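3.2 Order of performers in televised tribute concerts

The second part of our study looks at how the running order of a tribute concert is decided. We collected 137 broadcast programs from the Mamthorpe archive, and from these we coded 363 song performances. Each performance was marked by its position, its length and the age of the song. Figueroa has argued that the best known singer is kept for the end — our data support this only in part. 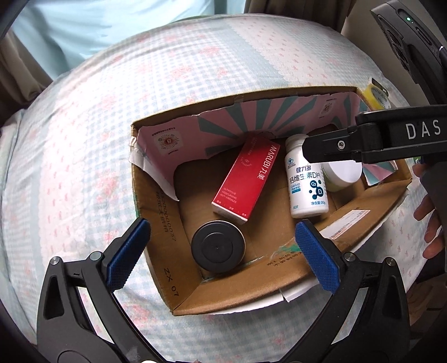
Figure 2. Open cardboard box on patterned fabric.

Does the most famous guest usually close the show? In 24 of the programs the last song was given to a choir or to the whole cast, and the most famous guest appeared in the first half hour.

We think the reason is connected with the audience at home, which becomes smaller after 10 p.m. The producers at Ferngate, whom we interviewed in February, told us that they place a strong name early and a second one before the last break. The Dubey concerts follow a different habit, and they are treated separately in Section 3.3.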